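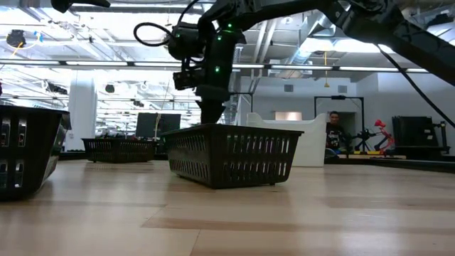

Software developer, robot control and planning
Skarndale, full time, 12-month contract with the option to renew

Brutell writes the software that lets robot arms sort, move and stack bins and baskets. We are a team of 16 and are looking for a developer to take over our motion planning and control code.

What you would be doing

Most of the work is in Femix, our in-house planning package. It takes a target pose from the perception side, checks it against the table, the bins and any other arm on the bench, and sends a path to the controller. The control loop runs at 200 Hz. It was written for a single arm and later stretched to cover more, and the code shows it. Your first job would be to rewrite the collision checker so that arms can share a table without one of them waiting for the other to park.

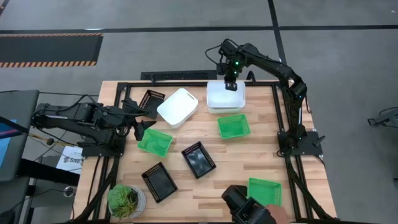 After that, the work moves to grasping. Baskets with slotted or mesh sides give our depth code trouble, and the planner needs to cope with a rim estimate that changes partway through an approach. You would work with the perception developers on this, and you would run your own code on the arms.

You will need

At least 3 years of paid work in C++, including code that ran on real hardware
Good Python for tests and log tools
A working knowledge of kinematics and path planning
The habit of writing things down so others can follow them

Experience with Shi, our logging and replay tool, is not expected. We will teach you. A degree is welcome but we will also look at a trade background or a body of code.

Hours and place

This is an on-site job. You can write code from home one day a week once you have finished your probation. The start date is in August and we can be flexible by a week or two.

How to apply

Send a resume and a cover letter through the Brutell careers page by 27 March 2021. Please include one piece of code you wrote yourself, no more than 100 lines, with a short note on what you would change in it now. Short-listed applicants will be asked to a paid half-day trial at Skarndale.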